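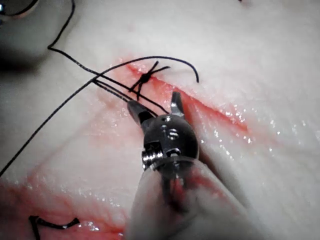
Dark suture thread between the jaws of the instrument, with a tied knot beside it on the tissue pad.

Reading time: 2 min

19/11/2019

Notebook entry: thread ageing series, storage cupboards A and B

Purpose of the series. To establish whether braided thread kept in the Korko drawers loses strength at the knot more quickly than thread kept in the sealed Nordin tins. The series was opened in July, following complaints from the teaching side that thread from the drawers was snapping on the second throw. It is to be closed once the remaining lengths have been pulled.

Material. Braided black thread, one batch throughout, supplied by Wunier on large spools. Lengths were cut at 378 mm, that being the longest the tensile frame will accept with both bollards fitted. The total cut in July was 115 lengths. Lengths are stored flat and are not to be wound round card, as the fold leaves a weak point which shows up in the results and has nothing to do with age.

Work done today. The bench was cleared and the tensile frame warmed up before use. The load cell was checked against the brass weights and read slightly high at the top of its range. It was zeroed and checked again, and the second reading was accepted. Knotted lengths from the drawers were pulled first, then those from the tins. All knots were surgeon's knots tied to the printed sheet, with ends left long. Crosshead speed was not altered from the previous session.

Observations. Most of the drawer lengths parted at the knot or within a few millimetres of it. The tin lengths were more mixed, and several parted at the lower bollard. A break at the bollard is recorded but is not counted towards the knot figures. Should this continue, the rubber sleeve on the lower bollard must be replaced, as it has a ridge in it that can be felt with a fingernail.

Two further points are noted for colleagues:

Thread from the drawers had a slightly waxy feel and picked up lint from the bench mat. The tin thread did not. It is not known whether this is the coating coming away or simply dust from the drawer lining. A piece of the lining has been cut out and bagged.

The humidity logger in cupboard B (the Onora unit) had stopped. Its memory holds 2,000 readings and was full. Colleagues are reminded that the logger does not overwrite old readings and must be emptied by hand. The gap in the record cannot be recovered and will be stated in the summary. Cupboard A has a complete record.

Entry on handling. Lengths must be picked up by the ends. Gripping the thread in the middle with toothed forceps flattens the braid, and any length handled in that way is to be discarded and struck from the sheet in ink. Please do not return such lengths to the tray.

Still outstanding:

- order a new sleeve for the lower bollard
- empty the logger and restart it, noting the time in the cupboard book
- pull the unknotted control lengths from both cupboards
- ask Wunier whether the coating was changed before our batch was wound

No conclusion is to be drawn from the drawer results until the controls have been pulled. The teaching side has been told to continue with thread from the tins in the meantime. Raw sheets are in the blue folder, behind the July cutting list.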